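Inicio Cuaderno Protocolos Inventario Turnos Buscar

Cuaderno de taller – recogida de demos, tarea de telas
jueves, 15 de noviembre

Mañana lenta. El disco de grabación lleno otra vez, nadie borró los descartes de ayer (yo tampoco). Movido todo a la carpeta de Paststead y listo. Arranque real pasadas las diez.

Objetivo de hoy: tanda de pinza y levantar, paño sobre tela blanca. Nada de doblar todavía. Doblar va en la siguiente ronda, cuando Dierckx mande la versión nueva del grabador con las marcas de tiempo arregladas. La de ahora desfasa la muñeca respecto a la cámara fija, poco, pero se nota al reproducir.

Calibración: dos pasadas. La primera salió rara en el eje vertical, repetí sin tocar nada y bien. No sé por qué. Apuntado por si vuelve a pasar.

Episodios:
– lote A, 11 buenos. Agarre por la esquina, subida recta.
– lote B, 5 buenos y el resto fuera. Agarre por el centro, la tela resbala al subir y el operador corrige a tirones. Eso no lo quiero en el conjunto, el modelo aprende el tirón. Ya nos pasó en julio con las bolsas.

Criterio para descartar, a ver si lo fijamos de una vez: si hay más de una corrección en la subida, fuera. Si se cierra en vacío y reintenta, se guarda pero con etiqueta «reintento», carpeta aparte. En Plundville los mezclan todos y luego no hay quien filtre.

Teleoperación: la ganancia alta cansa menos la mano pero se pierde finura al cerrar. Bajada a media para el lote B y no mejoró, asi que el problema es el punto de agarre, no la ganancia. Vuelvo a la alta mañana.

Postura de inicio: variarla más. Revisando el lote A casi todos salen del mismo sitio, abajo a la izquierda, y la trayectoria es prácticamente un calco. Propongo cinco posturas fijas apuntadas en la pizarra e ir rotando.
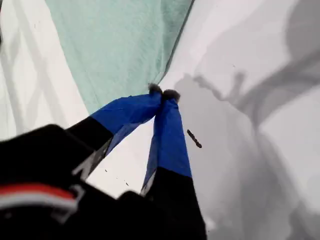 El agarre por punta es lo que mejor está funcionando de toda la tanda. Poca tela entre los dedos, cierre suave, parar y luego subir. Las almohadillas oscuras quedan juntas en la punta con el paño verde menta cogido entre ellas, y eso es lo que hay que buscar antes de marcar el episodio como bueno. La cinta azul tiene arrugas en los dos dedos, en el derecho se ven hasta pliegues – cambiarla antes del lote C y grabar el cambio en el registro, que si no luego comparamos peras con manzanas. Y repasar la tela blanca entre episodios: hay motitas oscuras y una cosa alargada al lado del dedo derecho. Quitarlo.

Sombras: caen a la derecha, bastante grandes. De momento las dejo, me interesa tener variación de luz, pero hay que anotar en cada lote cómo está la lámpara. Hoy no lo anoté en el A. Mal.

Pendiente:
– subir A y B al servidor de Drikura, sin los descartes
– etiquetas en español o en inglés, decidir YA
– pedir mas paños, otros colores
– mirar por qué el visor se cuelga al abrir dos episodios seguidos
– lote C con posturas rotadas, agarre sólo por punta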